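Chapter 5
Working Rules for the Tabletop Cell

What this chapter covers
The difference between a rule, a standard and a habit
Marking out the workspace and keeping it clear
Cable routing and strain relief
Speed and force limits during teaching
Handing a cell over to the next operator

Before you start
You should have finished the exercises in Chapter 4 and be able to stop the arm three ways: from the pendant, from the wall switch and by cutting power at the supply. If you can't do all three without looking at your notes, go back and practice. The rest of the book assumes it.

5.1 Why small arms need rules

Most of the published guidance on robot safety was written with factory machines in mind. Those machines stand behind fences, weigh as much as a car and do one job for years at a time. A tabletop arm is a different kind of equipment. It is light, it is moved often, and the person using it usually sits within reach of it. The job may change several times in a day.

People new to the work tend to draw one of two conclusions. The first is that a small arm is harmless. The second is that the factory rules should be copied over word for word. Both cause trouble. A small arm can still pinch a finger against a table, and a gripper holding a sharp object is as dangerous as the object. On the other hand, a rule that calls for a locked fence around a desk will be ignored by the second week, and once one rule is ignored the others go with it.

The approach in this book is to keep the list short and apply it every time. The rules here come from the house manual used at the Plundden training shop, with changes made after the cells at Steyn were set up. Your own site may have stricter ones. Where it does, follow those.

5.2 Rules, standards and habits

We use three words in this chapter and keep them apart.

A standard is a published document that your organization has agreed to follow. It covers such things as how a stop function must behave and how risk is to be assessed. You will rarely read it at the bench, but your equipment and your paperwork should agree with it.

A rule is an instruction that applies at your site. It should fit on one line, and anyone should be able to check whether it is being followed. "Keep hands out of the work area while the arm is enabled" is a rule. "Be careful near the arm" isn't.

A habit is what people do when they are busy. Good supervisors spend most of their time on habits. If the rule says to check the cables at the start of each session and the habit is to check them when something snags, the site does not really have the rule.

5.3 The work area

The work area is everything the arm can reach with its longest tool fitted, plus a margin. At Plundden the margin is 5 inches on all sides. Work it out again when the tool is changed. A longer set of fingers moves the edge outward, and the old tape line on the table will be wrong.

Objects in the work area fall into two groups: those the task needs and those it doesn't. Picking practice often uses everyday items such as pens, books and cups, and these belong to the first group for as long as the exercise lasts. Write them on the task sheet. If an item is on the table and not on the sheet, either remove it or add it. Paper deserves some attention, as loose sheets slide under grippers and change the height of whatever is put on top of them. A patterned table covering is acceptable if it lies flat and is fixed at the corners. Note it on the sheet, for the camera settings may depend on it. 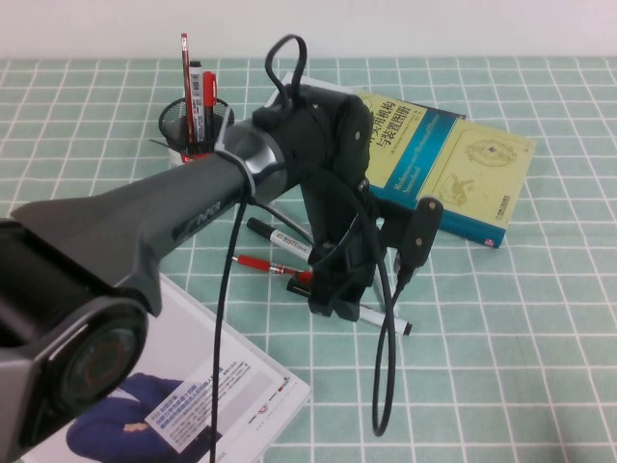 5.4 Cables

More sessions are stopped by cables than by faults in the arm. A cable that runs along a moving link has to be long enough for the joint's full travel and short enough not to catch on anything. These two needs pull against each other, and the usual answer is a fixed point on each side of the joint with a loop of slack between them.

Follow these rules when routing a cable to a tool:

Fix the cable to the link close to the wrist. A plain cable tie will do. Tighten it until the cable can't slide, then stop.
Leave a loop at the wrist large enough for the full turn in both directions.
Move each joint slowly to both ends of its range before the first powered run, and watch the loop the whole way.
Keep hanging cable out of the space under the gripper.
Replace any tie that has been cut and rejoined.

The Premwood cable log, reprinted in Appendix B, has a line for each of these checks. Flexing wears out a cable from the inside, so a clean jacket tells you little. Their practice is to replace the wrist cable every 2,000 hours of operation whatever its condition. If you don't log hours, you can't follow a rule like that, and you will need to inspect more often.

5.5 Speed and force while teaching

When the arm is being taught, the operator is close to it and paying attention to something else, usually the object being picked. For that reason the limits in teaching mode are lower than in running mode. Set them in the controller and protect them with the supervisor code. A limit that depends on the operator remembering to slow down isn't a limit.

Test the force limit at the start of each day. Bring the closed gripper down on the test pad at teaching speed and read the value at which the arm stops. Record the number itself. A column of check marks will not show a slow drift, and drift is the reason for the test.

Clear brackets and thin acrylic parts need an extra step. They are hard to see from a low seat, and a depth camera may miss them altogether. Put a strip of colored tape along the top edge, or enter the part in the controller as a keep-out zone.

5.6 Handing over

A handover takes place whenever a different person takes the pendant, even for a short time. The outgoing operator states the current mode, the tool fitted, anything unusual on the table and any fault seen during the session. The incoming operator repeats it back and signs the sheet. The Ilton form has 17 items and takes almost 5 minutes when done properly. Sites that have cut it down usually drop the tool check first, and we advise against that. The wrong tool setting puts the fingertips in the wrong place, and the first move may drive them into the table.

Leave the arm disabled during the handover. It should be enabled again by the person who has just signed.

Section 5.7 takes up risk assessment and works through a complete form for a pick-and-place task. Have a blank copy of the form from Appendix A beside you as you read it.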